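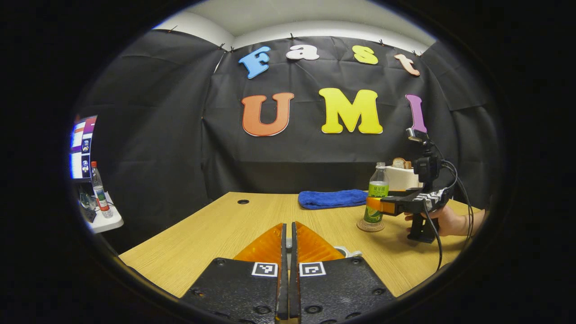

Foam letters on black fabric.

2 min read

The report form had 14 fields, and Mavis Kapoor had filled in all of them except "Cause."

Iltville had lost to Fitzsimmons in front of 1007 paying spectators. At the final whistle the goalkeeper and the left back left the field by the same tunnel. By the time the kit manager opened the dressing-room door, a bench was on its side and the goalkeeper was holding a towel to his lip.

"Who hit whom?" asked Bernadette Wojcik. She had chaired the club since September.

"The goalkeeper states that he walked into a locker."

"And the left back?"

"He states that he saw the locker do it."

Wojcik read the form again. The league required it within 22 hours. An empty field meant automatic referral, and a referral meant both men sat out the cup tie.

"Is the locker damaged?"

"The door is bent -- outward."

Wojcik uncapped her pen, wrote "Contact with fixture" in the last field, and signed below it. Kapoor made two copies. Down the hall someone was setting the bench upright, and it scraped for a long time on the tile.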